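Cell 4: the bracket is back on, and I have questions

Citavico's service bulletin says the gripper on Cell 4 needs its fingers and bracket checked every 1,000 cycles. We have been doing that since September. The counter read 722 when the arm started setting boxes down crooked again, so either the interval is wrong or the check is.

Jayson Soriano took the gripper off and went over the bolts. Two at the collar took a quarter turn each. The bulletin blames collar bolts for nearly everything, and I would like to believe it, but we tightened the same two last time and got a good week out of it. Renato Tagle thinks the cable is the real trouble. If the loop on the side of the gripper is too short, it tugs when the wrist rolls past 68 degrees, and the fingers arrive a hair late on one side. He has given it more slack and wants to leave the bolts alone for a while so we can tell which fix did what. Good luck getting that past the schedule.
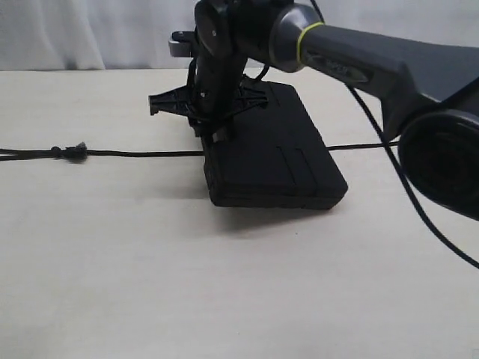 Test picks are done slowly, with a single black box and nothing else to grab. Renato ran 55 of them after the cable change and logged no crooked ones. That sounds fine until you remember that slow picks were never the problem. The drift shows up at full speed, late in the shift, and no one has yet run the new cable length that way.

Siv Forsberg has asked the supplier whether the ribbed bracket on our unit is the current version. The answer so far is a link to the same bulletin.

Until we hear more, please do three things if you work on Cell 4. Keep cords clear of the arm's path before you start it. Write the counter reading in the log each time you stop for a bad pick, even if you clear it yourself. And don't touch the collar bolts. If they come loose by themselves we want to know, and a helpful quarter turn will hide it.

Jhun Macapagal has the log sheets. The full-speed run is next on Renato's list, after the Lagman order ships.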